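Reviews > Home & Hardware > Wall Fixings

Uvis adhesive picture strips, large pack: two months on plaster and render 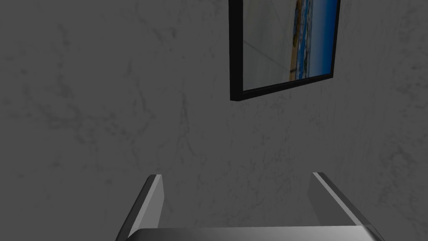 I rent, and the lease says no new holes. The last tenant left four masonry plugs in the lounge wall, none of them where you would want a picture, and the agent has made it clear that four is the limit. So I have been through most of the stick-on hanging products sold here. The Uvis large strips are the ones I've used since January, and I've now put up enough frames with them to say where they work and where they don't.

The pack I bought was $59 from Wastirden, the hardware place out past the showgrounds. That is dear. The ordinary supermarket strips cost a lot less, but they come in smaller packets and I was going through them quickly. The Uvis box has enough pairs for a small flat, plus a sheet of alcohol wipes and a folded paper level that I threw out.

How they work

Each strip is a pair that clicks together. One half goes on the frame, the other on the wall, and there is a pull tab at the bottom for removal. You press the wall half for 30 seconds, take the frame off again, leave it for an hour, then click the frame back on. Most people skip the hour. I skipped it on the first frame and it was on the floor by morning. The glass survived because it landed on the dog's bed.

The instructions are printed on the inside of the box in very small grey type. Read them before you tear the box open, as the perforation runs straight through the weight table.

Smooth painted plaster

No complaints. I hung a certificate in the hallway, two medium prints in the bedroom and a long narrow map of Drornardale that my aunt had framed in the eighties with proper glass. The map is the heaviest of the lot. I used six pairs on it, which is over the number in the table, and it hasn't moved. I check it with a pencil mark on the wall at one corner.

Low-sheen paint held better than matt. The matt wall in the spare room has been painted over something chalky and the strips picked up a bit of powder even after wiping. I washed that patch with sugar soap, left it overnight and tried again. It has stayed put since.

Render and textured finishes

The box says "most interior surfaces". I'd take render off that list. I tried one small frame on the lightly rendered wall beside the laundry door and it lasted 7 days. The strip only touches the high points, so you are getting a fraction of the grip. Pressing harder doesn't help.

Fine decorative finishes are in between. If you can run your palm over it without feeling grit, it will probably take a light frame. Try one strip with nothing on it first and give it a night.

Heat

We had a run of hot days at the end of January and the west wall in the lounge gets the afternoon sun through the sliding door. One print on that wall slid down by a few millimetres on one side. It didn't fall, but once a strip has started to creep it won't go back. I replaced all the pairs on that frame and moved it to the other side of the room. I wouldn't use these above a heater either, or in a bathroom without a decent fan.

Taking them off

This is the part I was most worried about, with the bond in mind. Pull the tab straight down, slowly, close to the wall. If you pull it out towards you, it takes paint. I've removed nine pairs so far. Eight came away clean. The ninth snapped at the tab and I had to saw behind it with dental floss and warm it with a hair dryer, and there is now a mark the size of a five-cent piece that I will have to touch up.

Compared with the others

I also have a box of Kikuchi claw hooks, which push into plasterboard and leave two pinholes. Kaan Ertürk at the framing shop recommended them for anything with real glass and he is right that they are stronger. They are no use to me on masonry and the pinholes are still holes as far as the agent is concerned. If you own your place and have plasterboard, buy those instead and save your money.

The supermarket strips are fine for posters in light plastic frames. They let go sooner in the heat and the tabs snap more often.

A few small things

Only stick them to a flat-backed frame. If yours has a rounded moulding or felt on the back, sand or scrape a flat spot first. Put the strips at the corners and along the top edge. Keep the wall halves in the freezer bag they come in, as the adhesive collects dust in a drawer. Don't reuse a strip, even if it still feels tacky.

Verdict

Good on smooth painted walls, poor on render, overpriced by ten dollars or so. I've bought a second box for the study, but I waited until Wastirden had them marked down.

Posted March 28, 2024

Shares 59 | Comments 7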